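How to set up and record your first session with the Nirkura hand-held gripper kit

This tutorial is for people who have received the Nirkura kit on trial or bought it, and want to make a first set of recordings without reading the whole manual. I have used the kit with my colleagues since May. The manual is correct but it is long, and the order of its chapters is not the order in which you will need them. I write here the steps as we do them now.

You will work with two grippers, one for each hand, and a harness which you wear over your clothes. Both hands work above an ordinary table.
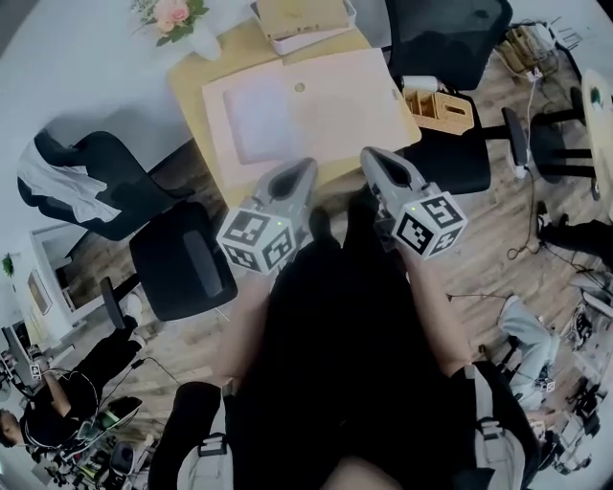
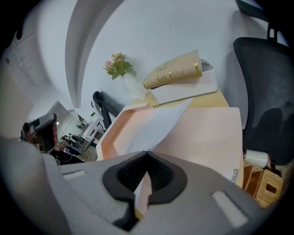
What you need before you start

The kit itself: two grippers with their marker cubes, the harness, the chargers and the small base computer. You also need a table which does not shake, normal room light, and some simple things to handle. Paper, a box with low sides and a soft pad are all good for the beginning. Please do not begin with glass or with anything shiny.

The recording software is called Willby and it is included in the price. The checking tool, Niven, is a separate licence. You can do everything in this tutorial without Niven except step 6.

Step 1. Charge and switch on

Charge both grippers fully. The manual says that you can record while charging, and this is true, but the cable pulls on your wrist and your movements become strange. I advise against it.

Switch on the base computer first and wait until Willby shows its start page. Then switch on the grippers, left and then right. If you do it in another order, Willby may exchange the two sides, and you will notice this only when you look at the recordings. It happened to us in the first week, and we had to repeat a full morning of work.

Step 2. Put on the harness

Wear something close to the body. Loose sleeves are a problem because they fall in front of the markers. Put the harness on with the buckles in front, and tighten the straps until the harness does not move when you lean forward. It should not hurt your shoulders. If two people share one harness, write down the strap length of each person. This saves time.

Step 3. Prepare the table

Put a plain sheet on the part of the table where you will work. A matt surface in one light colour has given us the best results. A pattern with many small lines confused the tracking, and a black cloth made the recordings too dark.

You may leave some everyday objects at the back of the table. For most customers this is even wanted, as a robot which learns only on a clean table will have difficulties in a real home. But keep them out of reach of your elbows.

Check also where your own shadow falls. If it covers the object you want to pick up, turn your chair or move to another side of the table.

Step 4. Calibrate

In Willby, choose "New session" and then "Calibrate". Hold both grippers in front of you above the table, with the marker cubes not covered by your hands. Stay still until you hear the tone. Then move each gripper slowly to the left, to the right and towards you. Open and close each one 3 times.

If the calibration fails, the reason is nearly always one of these:

The marker cube is dirty. Clean it with a dry cloth and never with alcohol, which takes away the print.

A finger covers part of the cube. Hold the gripper a little lower.

There is a strong lamp or a window behind you. Close the curtain and try again.

Step 5. Record

Decide on one task and say it in one sentence, for example "take the paper out of the box and put it on the sheet". Type this sentence in the task field. Press the start button, do the task, put your hands back in the starting position, and press stop. One task is one recording.

Work a little slower than you would with your bare hands, but do not stop in the middle to think. If you drop something, continue and pick it up. Willby lets you mark such a recording as "with mistake", and these are also useful.

After 100 recordings our arms were tired, and the quality of the movements was clearly lower. We now change the person before that point. My colleague Lwazi Radebe prefers to change the task as well, so that the new person does not copy the habits of the one before.

Step 6. Check the recordings

Open the session in Niven and let it run. It marks the parts where a cube was lost or where the opening of a gripper was not recorded. In our last session we had 1255 recordings in total. I cannot give you a fair number for the rejected ones, as we changed the settings during the work.

If you do not have Niven, play every tenth recording at double speed and look only at the fingertips — the errors are easiest to see there.

What I like and what I do not like

The grippers are comfortable, and a new person learns to use them before lunch. The view from the gripper is very wide, so the object stays visible even when you come to it from the side. Willby is simple and did not crash during our work.

On the other side, the harness has only one size, and for a small person it is too long even with the straps fully tightened. The export is slow. I also find it not correct that Niven costs extra, when you need it for any serious project.

We compared it for a short time with the Brarkine set, which is lighter but has no second gripper in the basic package. For work with one hand I would choose Brarkine. For folding, opening boxes and everything with paper, you will want the two hands.

Putting the kit away

Stop the session in Willby before you switch off the grippers, otherwise the last recording is lost. Put the caps on the marker cubes, roll up the charging cables without sharp bends, and store the grippers with the fingers closed.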